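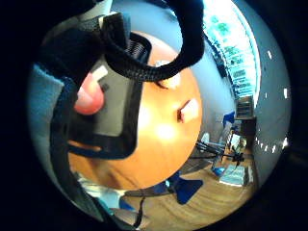
Small balls and where to keep them

Small balls end up under the sofa, behind the plant pots and in the bottom of the toy box where they can't be found. A basket on the table sorts out most of it. We have used the same one since May and I have only had to move the sofa twice.

What to use

A low woven basket is best. Anything deep turns into a second toy box. Ours is black, which shows the dust, but an orange or red ball is easy to spot in it. Marlina Goh uses an old bread basket from Culier and says the flat base stops it tipping.

Line it if the weave is rough. A tea towel folded in 2 will do.

Before they go in

1. Wipe each ball with a damp cloth and a drop of washing-up liquid. Smooth ones take a few seconds.

2. Peel off any labels or bits of tape. If the glue stays behind, rub it with cooking oil, leave it for 10 minutes and wash again.

3. Dry them well, or the bottom of the basket will start to smell.

4. Put them in by hand, holding each one over the basket before letting go. Thrown balls bounce out again.

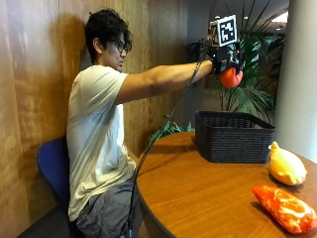
Where to stand the basket

The middle of a round table works well, as everyone sitting there can reach it. Keep it away from the edge – a sleeve will catch it sooner or later.

If there is a large plant close by, leave a gap between the pot and the table. Balls that roll into the leaves bring soil back with them.

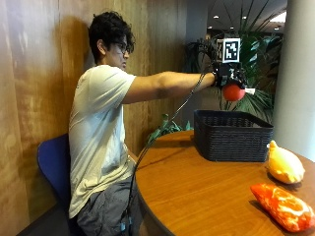 Our basket is 19 cm across and that is plenty. When it is full, something has to come out before anything new goes in. Split or sticky balls go in the bin. Check the sides and rim for loose ends every so often and tuck them back under the weave with a blunt knife.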